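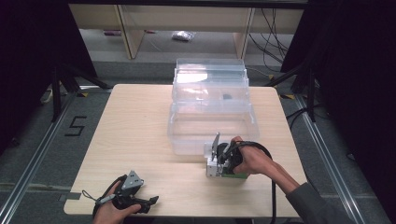

Onni Kallio had asked whether the Andetstead seed store could have saved its older barley lots by drying them further before sealing, and Valtteri Tikkanen began there.

"Partly," Tikkanen said. "Drying slows aging. It doesn't repair a lot that went in weak, and several of those did."

The store holds 2243 lots. Of these, 1305 have been tested for germination under the present method, which uses paper rolls at a fixed temperature and a first reading after 3 days. The rest carry results from an earlier method that counted any split seed coat as a success.

"You can't put the two sets of numbers in one column," he said. "Someone did, in a report, and it looked like a collapse in quality. The threshold had changed and the seed hadn't."

Tikkanen prefers small sealed containers to large ones. A large container is opened more often, and each opening lets in room air. He keeps a humidity indicator inside every container and records its reading before the lid comes off.

Asked about the variety Drunus, he was brief. "It stores badly. We regrow it more often than anything else we have." Zaki, grown in the adjoining plots, has given no trouble. Madia falls between the two, with losses concentrated in seed harvested after rain.

The limit for regrowing is set by policy, but he considers it too low for small lots. "If you wait until a third of the seed is dead, the survivors aren't a fair sample of what you collected. You've selected for storage life without meaning to."

The next round of tests covers 34 lots, all from the earlier method. Results are due in March.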